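Home | Projects | Minutes | Hardware notes | Contact

Search this site... Go

Filed under: Minutes, Data Collection

Akthorpe site — collection meeting, March

The meeting opened at 9:15 with the minutes of the last meeting taken as read. One correction: the Trokow export does keep the left and right streams apart. The earlier note said it merged them.

1. Progress on the tabletop set

The Thomas batch now stands at 318 accepted demonstrations. Another 50 are recorded but not yet reviewed. Review is slower than recording, and it was agreed that no new task will be opened until the backlog is cleared.

Of the last group reviewed, seven were rejected. Most of these had a long pause in the middle, where the operator stopped to plan the next move. Pauses at the start can be trimmed. Pauses in the middle can't, and the model trained on the first batch learned to stop in the same places.

2. Start positions

Too many of the recordings begin with the object in the same spot. Agreed to move it between takes, and to turn the basket as well. Operators should change one or the other each time and write down which. The log sheet gets an extra column for this.

There was some discussion of marking the start positions on the tabletop. Decided against it for now — the marks would be in every recording and the model may come to depend on them.

3. Gandus request

Gandus asked whether we can supply two-handed examples in the same format as the one-handed ones. Yes for the tracking data. The timestamps need work first, as the two hands drift apart in longer takes. A sample of 15 takes will go to them in April, with the drift noted in the cover sheet.

They also asked for failed attempts. It was agreed to keep these in a separate folder and label them by hand. No automatic labels until someone has compared the two.

4. Cup and basket task

Views from the grippers and from head height were looked at together.
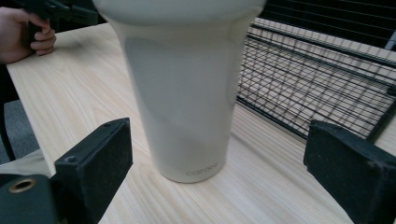
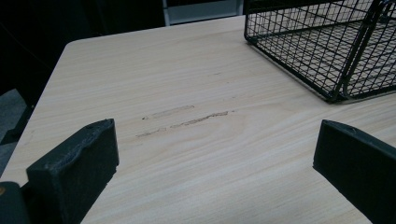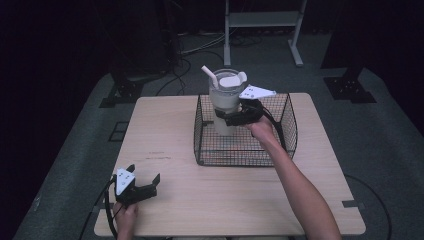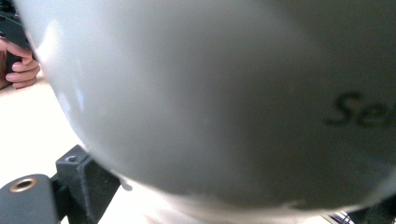

The main question under this item was how much of each gripper stream is usable for training. Close views lose the outline of an object just when the grasp matters most, and the present filter throws out anything below a set sharpness. In the last of the four views the gray surface takes up most of the picture and is out of focus, with the other hand showing only in the upper left corner. The filter would drop a view like that. The meeting's opinion was that it should stay in, paired with the head view for the same moment where there is one. The head view with the straw cup standing upright in the basket has both grippers in it and was thought a good model for how the work area should be covered. Filter threshold to be lowered for the next export and the results compared on the reviewed set only.

It was also asked whether views with no object between the fingers should count toward the total. They count if they belong to a complete take. Loose clips do not.

5. Equipment

Finger pads to be checked for wear before each session and the check entered in the log. Spare pads are on order and should arrive in April. Cable routing was raised again and left for next time.

6. Other business

The storage quota at Akthorpe is close to full. Raw video from the Thomas pilot can be moved to the archive once the Trokow export has been verified against it — do not delete anything before then.

Next meeting: April, same room, 9:15. Review backlog to be the first item.

Meeting closed at 10:05.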